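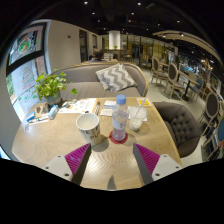

Clearing Tables, and Other Things I Have Opinions About

Longtime readers know I do most of my writing for this newsletter at a cafe table, and that I have feelings about what gets left on one. So this month I'm skipping the recipe and talking about table clutter. Paper cup, clear bottle on its coaster, plastic cup with the straw still leaning out of it, napkin or some paper, a packet, a card, big printed sheet spread out to the side... I look at a table like that and my hands start to itch!

I picked up my habits at Momis, where I worked the Saturday shift for longer than I meant to. Amerley Issahaku trained me, and she had one rule she repeated until I heard it in my sleep: paper first. Menus, flyers, receipts, anything flat. A printed sheet that gets a ring of iced coffee on it is finished, and we were paying Konach to print ours in batches of 2,000, so you'd think we could afford to lose a few (Amerley did not think so). I still do it at home. Mail off the table, then cups.

Cups come next, and I sort them as I go. Anything with liquid or whipped stuff in the bottom gets carried upright in one hand, and I take the straw out before I stack. I have dumped the end of somebody's milkshake down my own sleeve and once was enough. Empty paper cups nest inside each other just fine. Bottles go last, with the cap on tight, because people do come back for them — I've chased customers halfway down the block with a bottle of water.

Coasters! I know not everybody loves a coaster, but on a light wood tabletop I won't argue about it. A cold bottle sweats, the wood drinks it up, and then you're stuck looking at a ring every morning. I like the plain round ones in a dark color so they don't show coffee. I bought a pack of 50 from Brastside for a birthday lunch and have been handing them out to friends ever since, whether they asked or not.

Then the wipe. Damp cloth, well wrung, following the grain, and a dry cloth right behind it. Oratile Pretorius wrote in after the spring issue to say she uses old T-shirts cut into squares and likes them better than anything from the store. I tried it and she's right, they leave way less fuzz. Thank you, Oratile, I've now cut up a shirt my husband was still wearing.

If you have your own order for clearing a table, send it over. I'd especially love to hear from anyone who starts with the bottles, since I can't picture how that goes.

One bit of housekeeping: the cup and mug swap is back in April at the Hlongwane building, room 444, doors open at 10 a.m. We have space for 80 people. Bring mugs without chips, please, and wrap them in something — newspaper is fine.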